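15/11/2022
Gisley Robotics Group
2 comments | 4 shares

4. Gripper and Camera Comparison

4.1 Task and setup

The comparison used one task family throughout: working inside an open desktop tower with the cables left in place. We picked it over the usual peg boards because the fingers have to reach past other parts, and a grasp that is fine in open air may be useless between a drive cage and a power supply. Two finger sets were tried on the same two-finger adaptive gripper. The first was the stock set supplied with the gripper. The second, called Flallatent in our earlier report, has a narrower tip and a longer linkage cover. Both were run under the Pradex controller with the same force limit.

The connector trials were the hardest. A multi-pin power connector has to be held upright while it is moved near the chassis rail, and the wrist camera must keep both the pin face and the area around it in view. Figure 4 shows the two camera views used in the study. The wrist view in Figure 4a is from a connector trial.
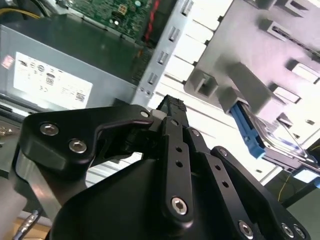 Urquijo objected to this choice of task in review, arguing that a connector rewards narrow fingers before any trial is run, and that a fair comparison would include at least one part that favors a wide pad. We agree in part. Drive handling was added for that reason, and the results are reported apart from the connector results in Table 5. The force limit was not changed between the two.

The fixed camera was mounted clear of the arm. Its view takes in the tower lying on its side, the fixture plate to the left of it, and the space the arm moves through (Figure 4b). The fixture plate stayed bolted down for all trials. We first planned to use this camera only for logging, but it was later given to the controller as a second input, and the runs made before that change were dropped.
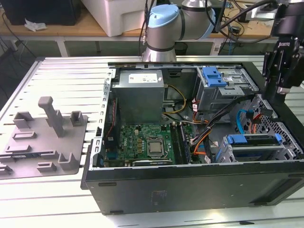

4.2 Results by camera condition

Each finger set was run with the wrist camera alone, the fixed camera alone, and both. With the fixed camera alone, the controller often stopped short of the part when the gripper came between the camera and the target. With the wrist camera alone the approach was better, but the gripper plates take up much of the lower part of the image and leave little to work with. The narrower tip helped here more than it helped the grasp.

Exposure was the other problem. The wrist camera ran at a fixed gain, and bright surfaces washed out when the wrist turned away from the tower. In Figure 4c the wrist faces other equipment, including a light-blue enclosure with its circuit board exposed, and the lower-left corner is overexposed.

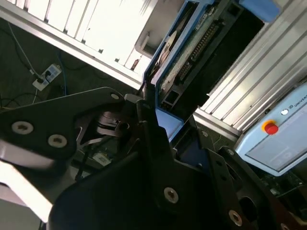
Auto gain fixed the bright areas but made the image drift during slow moves, and the controller treated the drift as motion. We went back to fixed gain and lowered it one step. All results in Table 5 use the lower setting.

Figure 4. Camera views used in the study. (a) Wrist camera, connector trial. (b) Fixed camera. (c) Wrist camera, turned toward other equipment.

4.3 Limits

Only one arm was tested, and we did not swap the gripper body. The order of the finger sets was not randomized, and changing a set meant repeating the wrist calibration, so some of the difference may come from calibration. Section 7 gives the calibration steps.

Contact: Gisley Robotics Group, publications desk
© 2022 Gisley. All rights reserved.
Back to top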